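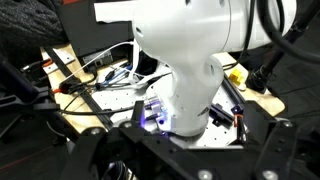 第1页:装在孔板上的白色机械臂,线缆沿桌面走

讲稿备注:桌面机械臂工作站的接线、固定与开机规矩

开场(不用翻页)
大家下午好!今天讲的东西听起来很琐碎,可我真的特别喜欢讲它。我们在Lomgate工作站上做了这么久的演示和采集,最值得写成规矩的,偏偏都是螺丝、线和标签这类小事。
先让大家看第1页,停几秒,请前排的人说说第一眼看到哪里。多数人会说手臂。然后请他们看左边桌上的那几根白线,再看横在孔板上的黑线。今天的主角是这些线。

第2页 规矩从哪里来
提一下标准:工业机器人的安全要求看ISO 10218,协作场景再看ISO/TS 15066。不展开,问一句有多少人完整读过,笑一笑就过。
我们的内部规范叫Siu,第一版是Raíssa Coutinho写的,只有一页纸,贴在墙上。现在长到了十一页,我觉得太长,这一点后面还会抱怨。

第3页 底座
孔板的好处是位置可以重复。坏处也在这里:孔太多,谁都能随手拧个支架上去。
Siu第一条:凡是装到孔板上的零件,要在孔位图上标出来,写名字和月份。
第二条:底座螺栓按厂家手册给的扭矩上紧,上完画一道记号线。每累计运行200小时检查一次,记号线错位就停机。
讲到这里把扭矩扳手举起来给大家看。(别忘了带!上次在Civham忘了,只好拿一支笔比划,效果很差。)
第三条:铝型材导轨只用来定位和固定附件,不许当扶手,也不许当挂线的地方。

第4页 线缆
这一节可以讲慢一点,是全场我最想让人记住的部分。
手臂够得到的范围,我们叫“扫掠区”。扫掠区里的线必须固定,两个固定点之间不超过300毫米。跟着手臂动的线,要让手臂把每个关节都走到极限位置,看一遍余量,再绑最后一根扎带。
从上方垂下来的粗线单独处理,弯曲半径照线缆规格书来,别凭手感。
电源线和信号线分开走,交叉的时候尽量垂直。Geert De Smet会在这里插话,说他有一次查了整整两天的通信丢包,最后发现就是两根线绑在了一起。让他讲,他讲得比我好,但是控制在三分钟以内。
标签两头都要贴。只贴一头的标签,到了桌子底下等于没贴。

第5页 桌面上放什么
问观众:你们的桌上现在有什么?笔、杯子、拆了一半的连接器?
我们的做法是用胶带在桌面上贴出边界,线内只放当前任务的物件和已经登记的支架。任务用的小物件也要登记,包括颜色和尺寸,换任务时收回盒子里。
笔放到线外。我自己违反这条的次数最多,请大家监督。

第6页 灯光和状态
指示灯的颜色含义要写在站点旁边,每台设备写一张。不同厂家的颜色定义不一样,新来的同事很容易按上一台设备的习惯去猜。Odura那边的做法我很喜欢:卡片上除了颜色,还写“看到这个颜色时手可以放在哪里”。一句话就够,特别好用!我们从一月开始照搬了。

第7页 开机前的一分钟
念出来,请大家跟着做动作:
急停按钮,手伸过去,够得到吗?
夹爪上的螺栓,看记号线。
腕部相机的支架,轻轻推一下。
线缆,从底座看到插头,眼睛跟着走一遍。
袖口和挂绳,收好。
喊一声“上电”,等到回应再按。
首次运行新程序,速度限在每秒200毫米以内,一只手留在急停旁边。
最后这条没有商量余地,跑过多少次类似的程序都一样。

第8页 记录
检查表到现在攒了近3,000份。我翻过一遍,最有用的是备注栏里那些随手写的话,比如“右边支架有点响”。打勾的格子反而看不出什么。所以新版把备注栏放大了,勾选项删掉了一半,Raíssa同意,Geert还没同意。
如果时间不够,这一页跳过。

第9页 讨论
想听大家说说:你们的规范多长?谁负责删条款?
有人问能不能要Siu的全文,可以给,会后找我拷。有人问人员培训怎么安排,请Raíssa回答,她手上有最新的课表。
散场前提醒大家,孔位图的空白模板放在门口,A3和A4两种都有,打孔板尺寸不一样的请自己改间距。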